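Plesside is a small industrial town on the east bank of the Vudell, 64 kilometres inland from the port of Eltitberg. It grew up beside a paper mill, which employed 400 people at its height and closed when the river was diverted.

Light manufacturing took the mill's place. The largest employer is Pollock, a maker of electrical fittings with a staff of 172.

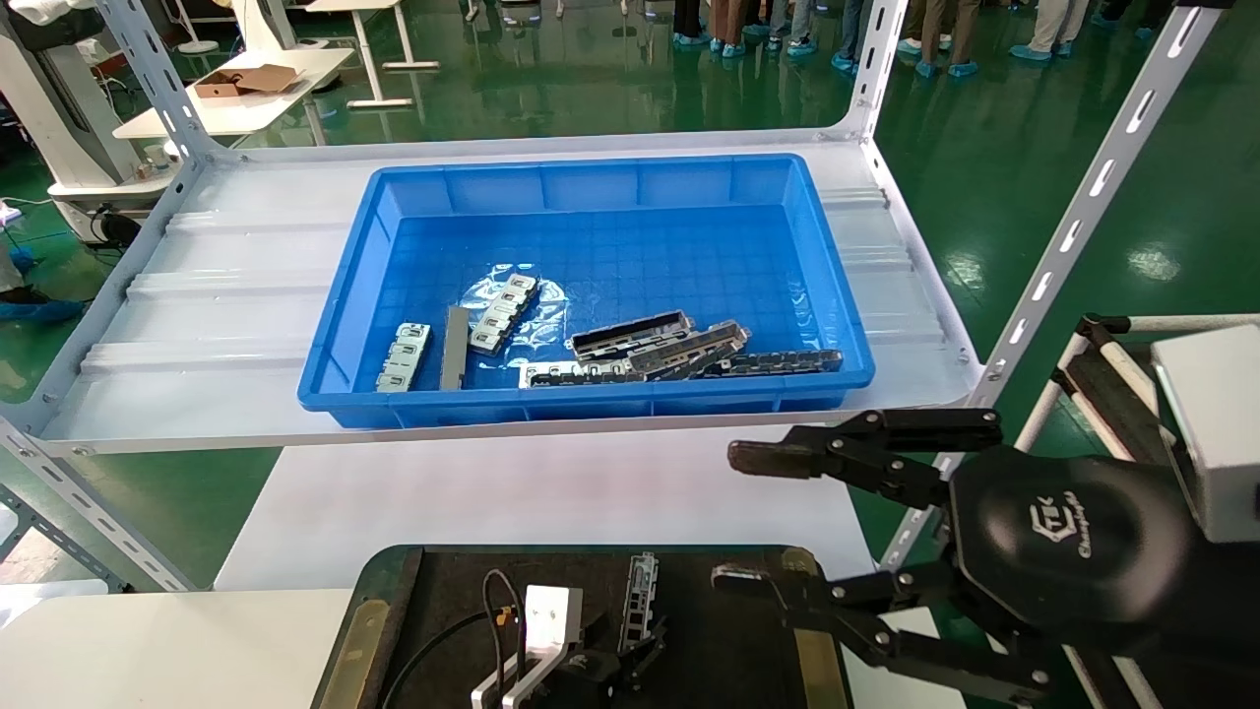
The town has a railway station, two primary schools and a covered market. Its museum of local trades was founded by Evander Strachan, a former mill foreman, and is open from April to October. The footbridge over the old river channel was designed by Lâm Đàm.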